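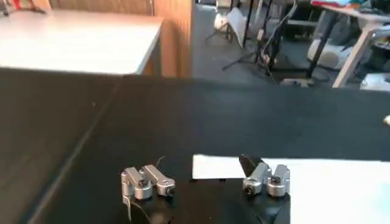

**Figure 3.** Wrist camera view of the linked two-finger gripper above a flat white sheet on the black work surface.

### 4.2 Thin objects

The second part of the comparison covers objects that lie nearly flush with the table. We used the same two grippers as in Section 4.1. The Semple gripper has parallel jaws that slide on a single rail. The Dinix gripper has two fingers made of aluminum segments joined by hinge pins, with angled black fingertip pads (Figure 3). Both were mounted on the same arm and run from the same controller, Ceditz, with the speed limit left at the value used for the block tests. The wrist camera stayed on its bracket for both grippers, but its offset was measured again after each change.

Each trial began with the gripper above the work surface and a flat sheet within reach. The operator drove the arm with the hand controller, lowered the fingers to the surface, closed them on the sheet and lifted. A trial counted as a success if the sheet cleared the surface and stayed in the grip until the operator gave the release command. Trials were stopped after 40 seconds. Emília Tichý and Fraser Dalgleish shared the operator role and traded places between blocks, so that each of them used both grippers on the same day. Neither had used the Dinix gripper before the warm-up session, which is not included in the results.

We recorded 414 thin-object trials, out of 2878 in the full Wullulska set. The sheets differed in stiffness and size but were all white. We chose a black surface after early tests on a pale one, where the sheet edge was hard to pick out in the wrist view and the operators often closed too early. All of the early tests were dropped.

The parallel jaws did better on stiff sheets. Their tips stay at one height while they close, so once the operator had found the surface there was little left to correct. With the linked fingers, the tips follow an arc. They move down as well as inward during part of the stroke, and an operator who starts at the surface will press into it before the grip is complete. Both operators learned to start slightly high and let the closing motion bring the pads down. Tichý did this from her second block on. Dalgleish kept correcting the arm height by hand during the stroke, which took longer but gave a similar success rate.

On soft sheets the order was reversed. The parallel jaws tended to slide over the material, and the operators had to push down hard enough to trip the force limit on the arm. The linked fingers dragged the sheet inward and raised a fold between the pads, which could then be pinched. The fold was up to 2 cm high in the side camera recordings. We did not tune the pad angle for this and used the pads as delivered.

The wrist view had a clear effect on how the trials were run. The linked fingers stand at the bottom of the image and leave the area between and behind them open, so the sheet can be seen during the approach. The parallel jaws have a wider housing that covers more of the lower image, and the operators said they relied on the side camera for the last part of the descent. We did not separate this effect from the effect of finger shape. Doing so would need a second camera position for the Semple gripper, and the bracket we had did not allow one.

Two kinds of failure were left out of the success rates and are listed separately in the appendix: lost connection to the controller, and contact between the arm and the edge of the work surface. Both occurred with each gripper.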